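Dovutach enseña a sus robots a ordenar fruta con pinzas de mano
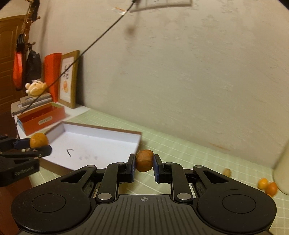
Dos pinzas manuales sujetan sendas piezas de fruta junto a una bandeja, sobre una mesa con mantel verde claro. Foto: Dovutach

24 de marzo de 2020. La empresa Dovutach ha empezado a grabar demostraciones hechas a mano para enseñar a un robot de dos brazos a recoger fruta y colocarla en una bandeja. El trabajo se hace en viviendas y pequeños comercios del barrio de Abdel Hamid, con mesas y objetos de uso corriente.

La persona que hace la demostración lleva una pinza en cada mano y repite la tarea completa. La cámara de la herramienta registra cada agarre y el programa de aprendizaje, llamado Premby, utiliza después esas grabaciones para entrenar al robot.

El plan prevé reunir 1000 demostraciones en 17 domicilios. Bouchra Mahrous, responsable del proyecto, explicó que la fruta se eligió por la variedad de formas y tamaños. «Una pieza alargada no se coge igual que una redonda, y cerrar demasiado la pinza la estropea», señaló.

En las sesiones participan 6 personas, que recibieron una mañana de formación. Nawal Hamdy, una de ellas, contó que lo más difícil es coordinar las dos manos. «Al principio tendía a usar solo la derecha. Hay que ir despacio y soltar la pieza cuando ya está apoyada», dijo.

Las grabaciones en las que la fruta se cae se guardan aparte y no entran en el primer entrenamiento. La firma Clallier, socia del proyecto, se encarga de revisarlas.

Las primeras pruebas con el robot están previstas para mayo en las instalaciones de Clallier.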